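Sewing a pamphlet, the quick way

Writing this up fast before the fair, so excuse the state of it. People keep asking how we do the Golholm chapbooks and the answer is three holes and a bit of thread. No glue, no press, no machine.

What you need

Text paper, 7 sheets. Go past that and the fold gets fat
One sheet of heavier stuff for the cover
Linen thread, waxed
Blunt needle
Awl, or a pushpin stuck in a cork
Bone folder, or the back of a spoon
Old phone book or a stack of newspaper to punch into

Folding

Check the grain first. Bend the sheet gently both ways, the easy way is the grain, and you want it running along the spine. Get this wrong and the pages fan out like a deck chair. I did a whole run of 600 against the grain once, for a Petkov poem. Still have most of them.

Fold each sheet on its own, then nest them. Crease hard. Cover goes on last, outside everything.

Punching

Make a guide from scrap, same height as the book, folded in half. One mark in the middle, one an inch and a half from the top, same from the bottom. Lay it in the center fold and punch straight through to the outside. Hold the awl at an angle or the holes come out beside the fold, not on it.

Sewing

Thread should be twice the height of the spine plus a bit.

In through the middle hole from the inside. Leave a tail.
Up the outside, back in at the top hole.
Down the inside, skip the middle, out through the bottom.
Up the outside and back in at the middle.

Both ends are now inside, one each side of the long stitch. Check that, then tie a square knot over it and snug it down. Pull along the spine, never out from it, or you'll tear teh paper.

Colette Brunet ties hers on the outside so the tails hang off the cover. Same route, just start outside. Looks nice on the short Conus ones.

Trimming

The inner pages will poke out at the front edge. Steel ruler, new blade, lots of light passes. Dont try to do it in one go.

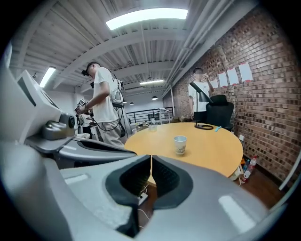 Pressing is the last bit and it's mostly waiting. Put the finished books under a board with some weight on top, spines alternating left and right so the pile stays level, and leave them overnight. Any flat table will do, a round one like this is fine as long as the board sits well in from the edge - and move the paper cup before you start, coffee goes through a whole stack. Next day fan the pages, check the knots, box them up.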